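**Ticket 3000-19: Open day demonstration, Hornley site**
Opened: July 13, 2026
Requested by: Corkine Visitor Programs
Assigned to: Sinéad Nic Aodha
Priority: Normal
Status: Awaiting confirmation

## Reported issue

During the morning rehearsal, the recording station on the round table stopped saving partway through a run. The left gripper continued to report. The right gripper dropped out and returned after a restart of the Brasik software. Visitor Programs asks that the station be stable before the afternoon groups arrive.

## Log

1. Station restarted with both grippers connected. Fault did not appear in the first 9 runs.
2. Fault appeared on the next run, when the operator reached across the table with the right gripper. Left gripper unaffected.
3. Right gripper cable exchanged for the spare held by the Ó Dubhghaill office. Storage checked: 19 percent used.
4. Rehearsal repeated with the visitor items on the table, including the paper cup, the water bottle, and the blue pad on its printed cloth. Both grippers in use.

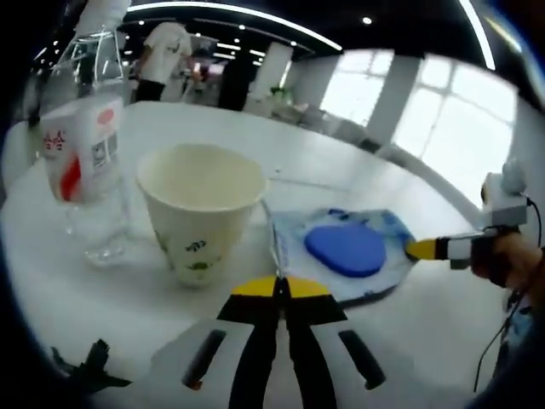

5. Session saved in full. Right gripper remained connected throughout. The removed cable has been tagged and set aside for inspection.

## Actions outstanding

- Visitor Programs to confirm the afternoon schedule in this ticket.
- Operators are to note the time of any further dropout and leave the software running until the log has been copied.
- Replacement spare cable to be ordered through Corkine Stores.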